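The coach dropped us at the wrong gate, so my first view of the Betamley open day was a very long bike shed. Worth the walk though! I'd signed up for the afternoon tour on working practice for two-armed robots (I write up the checklists at Vurton, so it's my idea of a nice day out) and there were 8 of us in the group, plus Shiuli Kumarasinghe, who runs the simulation room and talks even faster than I do.

## Simulate first

Their house rule is that no new task goes near real hardware until it has been run in simulation and signed off by 2 people, and the person who wrote the task can't be either of them. I asked what happens when everyone's on holiday in August. "Then it waits," said Shiuli. Fair enough.

The rulebook is called Clenow, after an old meeting room, and it's 74 pages long – I was allowed a flick through over coffee. Most of it is plain stuff written in plain words. Every task sheet has to say what each hand is doing at each stage, what it's allowed to touch, and where it goes if the run is stopped. That last one got a good ten minutes of chat, especially the case where one hand is carrying something and the other is busy with furniture. Their answer is that the carrying hand keeps its grip and holds still, and the other lets go before anything else moves. We've always frozen both at Vurton and I'd never really questioned it.

The drawer task was the one I liked best, with the left hand at the finger-pull and the right holding a red-capped button up over the table.

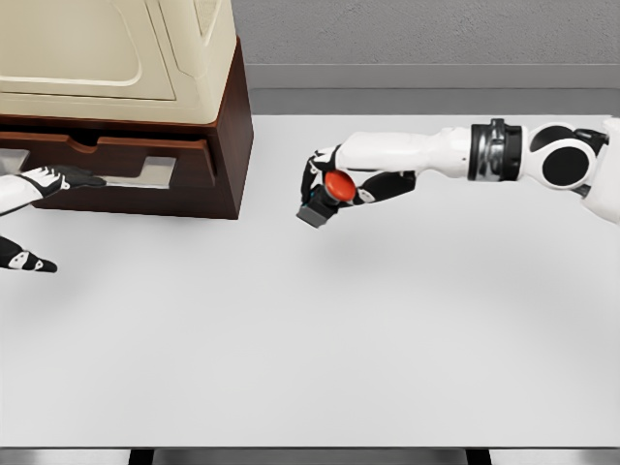

## What goes in the log

Faizal Majimbun took over for this bit. He'd brought a printout of 162 log entries from one task and made us hunt for the ones that broke the rules (I found three and was very pleased with myself). The commonest fault was people writing "stopped, fine" with no reason given. He sends those straight back.

He's also strict about changes. Move the cabinet, even slightly, and it's a new version with a fresh sign-off. A chap from Munasinghe thought that was over the top and they had a friendly argument about it all the way to the canteen. I'm with Faizal, mostly, though I wouldn't fancy the paperwork.

I've asked Shiuli whether we can borrow the stopping section for our own checklist, and she's going to send me the current version. The cheese scones were excellent, by the way, and the coach home left from the right gate.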